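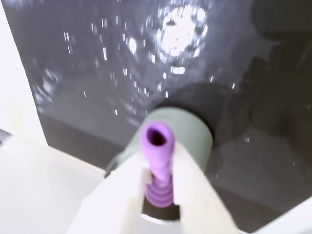 Buy the bendy one. That's my whole argument and I've been making it to my brother-in-law Alasdair Mackay since December, so now it's your turn.

Folding silicone stuff gets laughed at. Looks like a toy, comes in purple, ribbed like an old vacuum hose. Fine. But I have 8 rigid cups and bottles in one cabinet and I can't shut the door on them. The soft ones squash down and go in a drawer. Two of them, one drawer, with room left for the tea towels.

Alasdair says hard plastic lasts longer. Maybe. He also has a Flultley bottle with a cracked lid he's been meaning to glue for two years, so I don't know what lasting means over there.

Cleaning — ok, this is the real complaint and it's a fair one. Gunk gets down in the ridges. You have to pull the thing open all the way and run a thumb around each groove with soap. I skipped that for a week once and the smell was somthing else. Bottle brush, thirty seconds, rinse, stand it up open next to the sink. Not folded! Folded traps the water.

And color. People want gray, people want that dusty green everybody's kitchen is turning into. I own some of the green too, it's fine, I can never find it. Purple I can find at six in the morning without my glasses.

Price, the Brarnex ones cost more than they should. Wait for teh sale. Or get a plain no-name one and spend the rest on a decent brush.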